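# Open day at Trudham 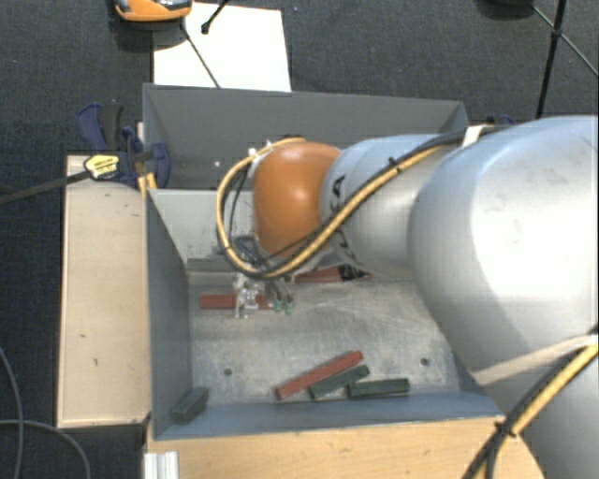
I took the bus out to Trudham on Saturday for their open day, mostly to see the bin picking demo. I've wanted to watch one up close ever since my cousin started working with packaging machines. It ran in a carpeted room off the main hall, and Telmo Soler was looking after it. He had a gray metal bin with red and green blocks lying in it at all angles, and the arm's job was to get them out one at a time. I was surprised by how plain the setup was. The bin was clamped down with ordinary bar clamps, the kind I have in my garage, and the floor of it was scratched all over.

Telmo said the arm had done 897 picks that week and missed 173. He didn't dress that up. Most of the misses were blocks against the wall of the bin, where the gripper has little room to come down. I stood there for about half an hour and saw it give up on one and go for another, then come back later and get the first one.

I asked about the yellow hose, because it loops a long way around the wrist. He told me the slack is there so the wrist can turn without pulling on anything. They had it shorter at first and it came off twice.

Upstairs Canan Canpolat gave a short talk on how the software picks which block to go for. I followed the first half. She had 1,035 test runs on a chart and was good with questions, including one from a boy who wanted to know if the robot could play chess. (Not this one.)

The Gindier table by the entrance had pens and a conveyor that wasn't running. Coffee was free, parking was a mess according to the people who drove.

They're doing it again in July, with a palletizing demo added. You have to sign up this time, and there are 100 places.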